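Date: 2022-02-21
List: renstead-household
Subject: Re: Power strips with a button for each outlet

On the Renstead list, Cinditz wrote:
> We are down to one wall outlet behind the desk in the back bedroom
> and I'm tired of crawling under there to pull the printer plug.
> Does anybody use a strip where each outlet has its own button?
> I need four places at most. Also, does it matter how long
> the cord is? The wall is 12 feet from where I want the strip.

I have used one since May and would buy the same kind again. Mine is white, with a row of four outlets, and the buttons sit beside the outlets along one edge. I run the monitor, the printer, a lamp and a phone charger from it. The printer is off most of the week and I don't have to reach for the plug anymore.

A few points before you order.

The slots are cut for more than one kind of plug, at a slant. Flat plugs go in fine. A big square charger can lean over its neighbor, so I put mine at the end of the row.

Check the rating on the label against everything you mean to plug in. I added up my desk with the meter I bought from Genetti and got 118 watts with all of it running. A space heater is another matter - that goes straight into the wall, and I would not put one on any strip.

On the cord, get one that reaches by itself. Don't join two strips end to end. If 12 feet is the straight line, go to 15 so it can follow the baseboard and stay out of the doorway.

The buttons are plain white like the rest of it, so I stuck a bit of masking tape next to each and wrote on it what it switches. The tape has to be replaced now and then.

I keep mine on top of the desk. On the floor it filled up with dust, and the buttons were easy to hit with a foot.

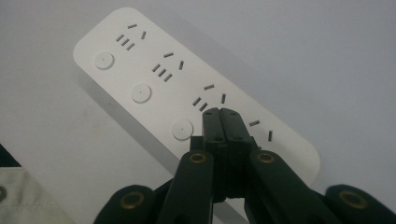
Tesfamariam wrote back that the tape labels hold up better on the plug end of each cord, and that a strip with screw slots on the back can go up under the desktop, out of the dust and still within reach.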